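About us

Flurnasell is a small importer and seller of canned drinks from other countries. We are based in Ninddale, in the old Bianchini furniture building, and we sell to cafés, school kitchens, office kitchens and people at home who like to try something they didn't grow up with.

How we started

The company was opened by Sveva Galli and Miłosz Sowa. Sveva worked before for a wholesaler of coffee, and Miłosz drove the delivery van for the same firm. They had the habit to bring each other a can of something unknown from every trip, and after a while the shelf in Sveva's kitchen was full. In April they rented one room and ordered 68 cases of drinks, mostly fruit sodas and barley tea. The first customer was the café Lirico on the other side of the street, which still orders from us every week.

Today we have 186 regular customers and 356 different drinks in the catalog. Five people work here. Nazareno Russo takes care of the warehouse, Lorcan Duggan answers the phone and the letters, and Osvaldo Testa makes the labels and the product pages. Sveva does the buying and Miłosz still drives.

What we sell

We sell only cans. Glass is beautiful but it is heavy, and we had too many broken bottles in the first winter. Most of our cans are the small and slim type, between 175 and 250 ml, which is the size that our customers like for lunch. We have sodas, cold coffee, teas, grain drinks, and juices with pieces of fruit inside. We don't sell alcohol, and we don't sell energy drinks to schools.

How we check a can

Every new product comes first to the light gray table in the back room. We look at the lid, the tab and the rim, and then we lay the can down and read the label from one end to the other. On slim cans the text often runs lengthwise, so it is much easier to read it this way than to hold the can and turn your head. Osvaldo writes down the volume, the calories and the ingredients, and he makes an English label for the case. For Korean and Japanese products we pay a translator, also when the text is short. A mistake in the ingredients can be serious for a person with an allergy.
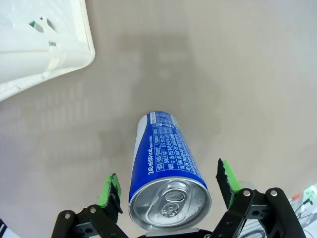
A slim can with Korean label, 240 ml (60 kcal), tab still closed.

Dents are a question that we receive often. A small dent in the side of the can is normally only a matter of looks, and we sell these cans at a lower price in the shop. If the dent is on the rim or near the tab, the can doesn't leave the building. We do the same with every can that is sticky outside, even if the reason is probably another can in the same case.

Visit us

The shop is one room with a refrigerator, two long shelves and a bench. You can buy a single can, cold or not cold, and drink it here. We have no coffee machine — for coffee please go to Lirico, they are better at it. On the wall next to the door there is a paper where you can write the name of a drink you are looking for. Sveva reads it before every order, and many of the drinks in our catalog came from this paper. The last such order was 749 cans of pear juice, and we are happy to say that most of it is already sold.

Please bring back your empty cans. We have a box for them under the bench, and Nazareno takes them for recycling together with ours.

Ordering

Cafés and schools can order by the case, also mixed cases if you choose at least six of each drink. Delivery in Ninddale is free. For other places we ask you to write first, and Lorcan will answer with the price and the day. If a can arrives leaking or open, keep the case and tell us within one week — we will replace it with the next delivery.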